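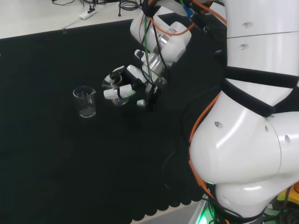
How do I pour from one beaker into another without the dribble down the outside?

Asked by Bianka Barta

Hi all! I've gotten completely hooked on making my own bath salts and dyes at home, and I finally bought a pair of proper glass beakers to replace the jelly jars I'd been using since May. I love them. They look great, they rinse out in a second, and the little marks on the side mean I can stop guessing.

My trouble is the pouring. Whenever I go from one beaker to the other, a good part of it runs back under the lip and down the outside, and I end up with a colored ring on the table. I work on a black cloth so I don't always notice until I pick the glass up and my fingers are blue. Slow pouring seems to make it worse, which feels backwards to me! Fast pouring is better until it splashes.

Also, how far do you all trust the marks? I have a recipe that wants 200 ml of water and I've been filling to the line and calling it done. The beakers are Drodano, the plain kind with the one small spout, if that matters.

Answer from Bence Szénási

Oh, this is a fun one, and you're right about slow pouring. When the stream is thin and lazy the liquid would sooner cling to the glass and follow the curve around than let go of the rim. You want a steady, confident tilt so it leaves the lip cleanly, and then a quick turn back upright when you stop. Most of my dribbles used to happen in that last moment, when I eased off gradually.

The best fix is a glass rod. Hold it upright against the spout of the beaker you're pouring from, with the lower end resting against the inside wall of the one you're filling. The liquid runs down the rod like it's on a slide. It's so satisfying the first time you do it! I picked up a 12-pack of Furkari rods ages ago and have broken maybe three - you only need one, so ask if the shop sells them singly.

Other things to try:

Pour from the spout itself. Sounds silly, but when you're watching the marks it's easy to turn the beaker so they face you and end up pouring over the plain part of the rim.

Stand the receiving beaker on something flat and leave it there. If you hold both in the air you've got two hands wobbling.

Don't fill the top one past two thirds. A very full beaker starts running before you've tipped it enough to get a good angle.

About the marks: they're a rough guide. Lots of ordinary beakers are only good to within 5 percent, so your 200 could be out by as much as 10 ml in either direction. For bath salts I wouldn't lose any sleep. For dye you want to match again later, use a graduated cylinder or weigh the water on a kitchen scale, one gram to the milliliter, easy.

Answer from biro_kitchen

Smear of vaseline under the spout. My grandmother did it with the milk jug. Works great, just don't get it on the inside.

I use Bíró beakers by the way and they dribble too so it isn't the brand

Answer from Flarkine

Seconding the rod! A wooden chopstick does the job as well if you have one in the drawer, though it'll take up color, so keep it for the dye.

I'd put a white towel or a sheet of paper under the glass while you practice. I love a dark cloth for hiding old stains but you want to see the drips right now. Practice with plain water too - I must have moved the same cupful back and forth for a whole evening before I got the wrist movement, and I had a great time doing it.

Comment from Bianka Barta

Tried the chopstick tonight and there was hardly a drop on the outside!! Rods are ordered. Bence, does it matter if the rod is longer than the beaker is tall? The ones I found are pretty long.

Comment from Bence Szénási

Longer is good, you need room to hold it.

Last updated: 2025-07-14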